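I finally cleared out the hall closet this month, and the big find was a stack of party games we'd completely forgotten we owned. So that's what you're getting from me in this issue: game night, and how ours came back from the dead!

We used to play every week back in Rinthorpe. Then we moved, the kids got taller, everybody got a phone, and the whole thing just fizzled. Last winter I got fed up and told the family that after supper we'd be doing a quiz, like it or not. I wrote 77 questions on the backs of old envelopes (way too many — we got through maybe half before the whining started). My neighbor Moataz El Fassi heard the racket through the wall and asked if he could come to the next one. He's won nearly every round since, which is a little annoying.

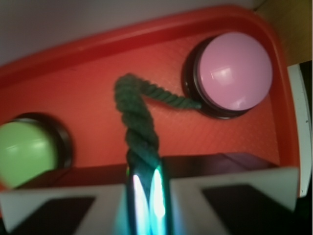
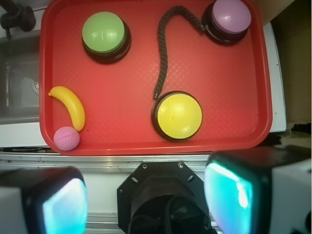

What I've learned about writing questions is that folks don't mind hard ones, they mind long ones. If I have to stop for breath in the middle, it goes in the trash. Music rounds are always a hit, and so is anything about food. Geography starts fights. We had a real shouting match over whether you could see the sea from Stokport, and it went on clear through dessert.

Snacks matter too. My pal Yasuo Hosoda brings sesame crackers, and I do popcorn with way too much butter, and we keep the sticky stuff in the kitchen until the scores are in.

We start at 7 and try to quit by 9, though the last one ran late thanks to a three-way tie. If you've got a good tiebreaker, please send it my way. I'm down to guessing how many beans are in a jar, and Moataz already knows it's 427.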